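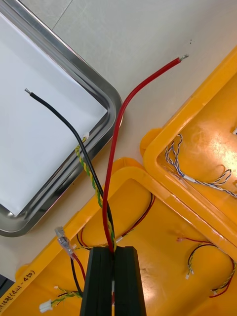
Red and black leads with stripped ends, and the yellow-and-green twisted pair with its white connector, by the steel tray.

Tosach bench tray, stainless steel – two months in use
Reviewed by Greer Gunn, 2/16/26

I bought the Tosach in December to replace a plastic lid that had served as my parts tray. It weighs 503 g. The corners are rounded and the rim is raised, so offcuts of wire and stray strands stay put when the tray is pushed aside.

The polished finish is the main drawback. Under a ceiling light the rim throws highlights, and small bare ends are hard to pick out against the metal. A sheet of white paper laid flat in the bottom cures this and can be written on. Tosach sells a fitted liner – I have not tried it.

Insulated leads slide on the bare steel. Thick wire springs back over the rim unless weighted; thinner wire lies flat enough. Longer twisted runs, such as my blue-and-white, are better kept in a separate deep case.

Cleaning is quick. Flux residue came off with alcohol and left no mark. Fine scratches showed within 2 weeks and have not affected use.

Rigid, easy to clean, too shiny. I would buy a brushed version.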